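How do I get candle wax out of a wool rug??
Posted by Chaltu Mamo

Ok so we had people over and a pillar candle went over on the living room rug. Dark red wax of course. Rug is wool, cream and blue, handwoven, my mother in law brought it back from a trip and she visits in August so I need this fixed and I need it fixed without her hearing about it. The spot is bigger than my hand, plus drips going toward the couch.

What I did so far: picked off the big chunks with a butter knife. Then panicked and poured hot water on it. Made it worse I think, it sank in. Now it's stiff and kind of pinkish at the edges.

My neighbor says iron and a paper bag. My sister says ice. Those are opposites?? Local rug place quoted me 300 dollars and a wait of 2 weeks and they would not promise the color comes out. There's a spray called Wurnex at the hardware store that says wax on the label but also says test on wool first, and I don't have a hidden part to test, the back looks totally different from the front.

Anybody done this on real wool? Not carpet, wool.

3 replies

Luuk Van Rooij
Ice and iron aren't opposites, you do one then the other.

Ice first. Bag of ice on the wax till it's rock hard, then crack it and lift the bits out. Spoon edge is better than a knife, a knife cuts the yarn. Vacuum up the crumbs right away or they get walked back in.

Then iron, LOW, no steam, empty the water out of it. Plain brown paper, no printing on it, printing will transfer to your rug and then you have two problems. Paper on the wax, iron on the paper, couple seconds, lift. Move to a clean bit of paper. Keep going till the paper stays clean. Takes a lot of paper. Do not leave the iron sitting there while you answer the door, ask me how I know.

Put something under the rug too if it's on a wood floor. Old towel is fine.

The pink is dye, the iron won't get that. Separate job. Cool water, a drop of wool wash, blot with a white cloth. Don't rub, wool felts up if you rub it.

Vy Trình
just cut it out with scissors lol. I did on mine and you cant tell. ok you can tell a little. moved the chair over it

Ngọc Tạ
Agree with Luuk mostly. Been cleaning rugs on the side for a while, some notes, in a hurry so sorry for the mess.

No more hot water. Please. Wool plus hot water plus scrubbing = shrunken patch that never lies flat again. If it's only stiff right now that's probably wax and you're ok.

Wurnex, haven't used it on wool so can't say. You do have a place to test, everyone does. Look at the fringe end, or part the pile near a corner and do one tiny dot at the base. Wait till it's fully dry before you decide, wool changes a lot when its damp.

For the dye: white vinegar, one part to two parts cool water, dab with white cotton. Look at the cotton after each dab. Red on it means keep going. BLUE on it means stop, that's the rug's own color letting go and then you do want the 300 dollar people. Handwoven ones can bleed like crazy.

Skip the baking soda with the vinegar, they cancel out and you get gritty rug.

Dry it flat with a fan. Not in the sun, not over a radiator.

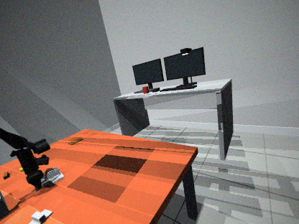 Can I use a hair dryer if I don't own an iron?

A hair dryer works on warm, held well back, with paper towel pressed on the wax as it softens. It's slower than an iron and easier to push the wax sideways, so do small areas and start from the outer edge going in.

Oh and brush the pile up with your fingers while it's still a bit damp, otherwise it dries flat and you get a dent that looks like a stain even tho it's clean. A soft toothbrush is ok at the end.

Comment from Chaltu Mamo
Did the ice. Tons came off!! Ironing tonight when the kids are in bed. Used up all my paper bags on school book covers so going to get more. Will try the vinegar on the fringe end first, thank you both. Vy I am not cutting it.

Comment from Luuk Van Rooij
Get more bags than you think. And check the iron plate is clean before you start, old starch on there goes brown.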